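# How do you teach a robot to tidy up?

Think back to when you learned to tie your shoelaces. Somebody probably sat next to you and said "watch me", and then they did it slowly, and then they did it again, and then you had a go and it all came out in a knot. Quite a lot of robots learn in a similar way, by being shown. The tricky part is that a robot's hand is nothing like yours! You have four fingers and a thumb, and they bend in all sorts of clever places. Many robots have just two stiff fingers that open and close, rather like a crab's claw.

So the person doing the showing borrows a claw too. It is called a hand-held gripper, and you hold it and use it to pick things up, while a small camera on the tool looks down past its two fingers and remembers what it saw.

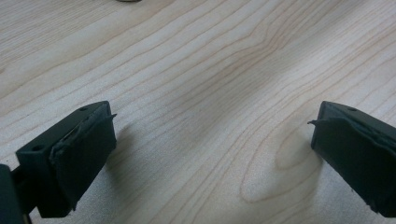 *Looking down between the gripper's two fingers, with the tabletop underneath.*

Have a look at the dark pads on the inside of the fingers. They are rubbery, a bit like the soles of your trainers, and rubbery things are good at holding on. If you have ever tried to pick up a wet bar of soap, you'll know why that matters.

Lorna Swanson teaches robots this way, and she told us that the hardest thing at first was slowing down. "I kept wanting to grab things the way I would at home," she said. "My first 15 tries were dreadful, and I had to throw every one of them away." Now she moves smoothly and gently, and if she drops something she takes a breath and starts again.
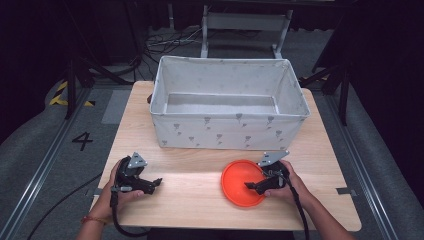 One showing is never enough, I'm afraid. If a robot has only ever seen a job done one way, it can get into a terrible muddle when something has moved even a little. That is why the person does the same job over and over, changing small things each time. Take the orange-red plate on the table, with the big tree-patterned bin behind it. You could slide the plate to the left, or turn the bin a bit, or start with your hands further apart, and each of those would be a new lesson. There are two grippers here, one for each hand, so a robot with two arms can learn how both of them should move together. Lorna's team likes to collect some 128 showings of a job before they let the robot practise by itself – and even then it makes mistakes!

There is another way of doing it, called remote control. The person moves a set of handles, and the real robot copies them straight away, even from the other side of the room. It feels a little like working a puppet, Lorna says, except that the puppet is rather heavy and you have to be patient with it.

## Try it yourself

You will need two wooden spoons, a plastic cup, a big box and a friend.

1. Hold one spoon in each hand. These are your robot fingers.
2. Pick up the cup with the spoons and put it in the box, while your friend watches.
3. Swap over and let your friend copy you.
4. Move the cup somewhere new and do it all again, 3 times or more.

Did your friend do it just the way you did? Were there any bits you had to show them twice?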